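Site visit: Wihongi handling trials, Wornevville

Members who signed up for the winter visit spent a morning at the Wihongi workshop in Wornevville, where Grimstead is developing a two-armed machine for picking and carrying flat sheet goods. Lachlan Katene, who leads the controls work, ran the demonstration and took questions throughout.

The cell uses two six-axis arms on a shared base, with a control package called Zillent handling the timing between them. The task shown was simple to state: take the front board from a leaning stack, tilt it clear, and set it on a rack. Of 80 attempts logged the day before we came, 71 finished without a stop. Most of the failures were double picks, where a second board came along with the first. Katene expects a revised wrist sensor to help, but would not give a number.

Much of the discussion was on training data. The arms learn their approach from people doing the same job by hand, recorded from head height in ordinary rooms. The set now holds 358 recordings, and Katene wants far more variety in floors, lighting and clutter before the next round of training.
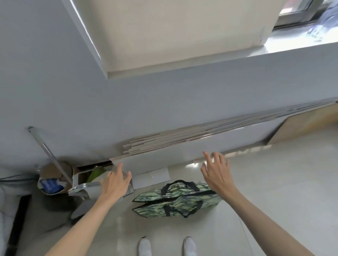 Grip placement drew the most questions. A person will often use the two hands differently on a board, and the current planner still prefers a symmetric hold — a leftover from the first version, which handled only crates. Release of the asymmetric planner is set for January.

Cycle time remains slow at over 4 minutes per board, including the scan. A second visit is planned once the new sensor is fitted. Places will go first to members who missed this one.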